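Textile Care and Conservation
Unit 2: Handling and Storing Knitted Garments

Course leader: Brahim El Khatib
Zirnadwood campus, Room 300

Knitted fabric is built from loops, and loops move. A woven shirt hung by the shoulders will keep its shape for years, while a heavy knit hung in the same way will lengthen under its own weight. Students are expected to know the difference before the August practical.

Key terms: course, wale, gauge, recovery, set.

Stripes are a useful guide when a knit is examined. Where the cloth lies flat they run parallel; where it folds or twists they bend with it. Record the direction of the stripes at the body and at each sleeve before measuring.
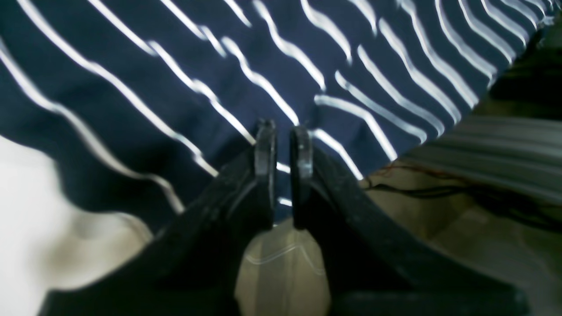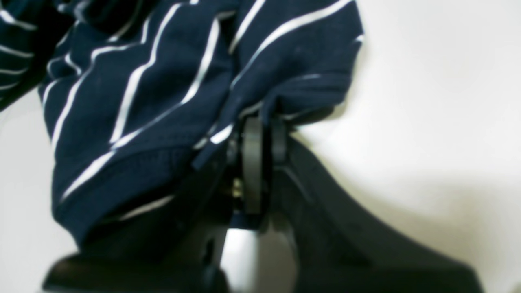
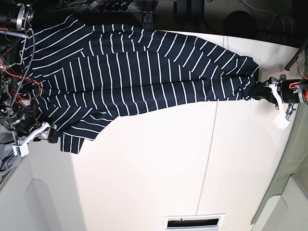 Figure 2. Handling session. The last view has the navy and white striped knit top on a white tabletop.

Storage follows from structure. Knits are to be folded along the wales, with acid-free tissue in each fold, and laid in shallow boxes. The Oltcombe study collection holds 1,488 items under this system – its catalog is available at the library desk.

Reading for the next class: Godska, Chapter 2, on fiber recovery. The Cervantes handout on moth control is optional.

Written work should be submitted to the course office by 4 p.m. on the due date. Late work requires a signed extension form.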